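Visit Report: Storberg Training Laboratory, Vavville
Thursday, October 3, 2024
Prepared by Uzma Bhutto, Technical Education Office, Endiva

The Technical Education Office was invited to Vavville by the Storberg laboratory, which trains robot arms for small-parts work. The visit was arranged in September, after our office asked how operators are taught to demonstrate tasks and whether the skill could be added to our evening courses. Three members of our staff attended.

The morning began with a safety briefing and a short talk on the laboratory's current work for Balogun, a supplier of locks and door hardware. Visitors were then taken to the demonstration hall, where five stations were in use. At two of them, operators guide the arms by hand. The remaining stations are run by remote control: the operator sits at a desk, moves a pair of handles, and the arms at the station follow.

Our hosts explained that hand guiding is taught first. A new operator learns how far each arm can reach and how slowly a movement must be made to be useful as a recording. Remote control follows when the instructor is satisfied with the operator's pace. Each operator records 100 practice demonstrations, which are reviewed but not used for training. The set of accepted demonstrations for the key-handling task stood at 456 on the day of our visit.

We were permitted to try one of the hand-guided stations. The arm was lighter to move than expected, although turning the wrist while keeping the fingers level took several attempts. The instructor advised us to pause before closing the fingers and to repeat a poor approach from the beginning.
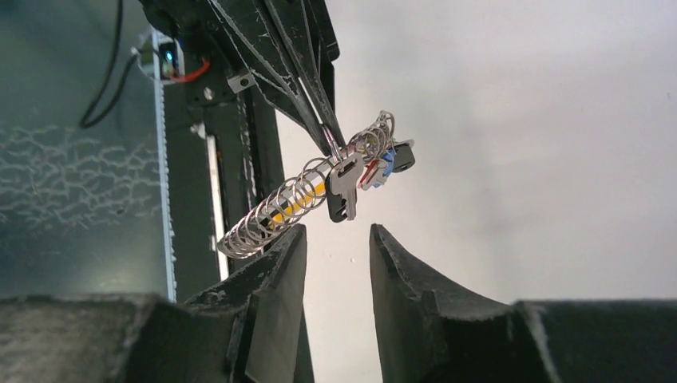

Of the tasks shown to us, key handling was the most relevant to our courses. It requires the operator to manage two grippers together, and the objects do not keep their shape when lifted. A set carried on a coiled metal wire makes the difficulty plain: the upper gripper has hold of the coil, the keys hang in a cluster under it, and the open fingers of the second gripper must be brought up to a silver key with other pieces close beside it. Operators are told to settle the upper arm before moving the lower one. Two of our instructors considered this a suitable exercise for students who have completed the basic module.

The afternoon was given to questions. Storberg provided a copy of its operator checklist and agreed to receive a student group next term, subject to a limit on numbers in the hall. Our office will send proposed dates and a draft lesson plan to the laboratory for comment.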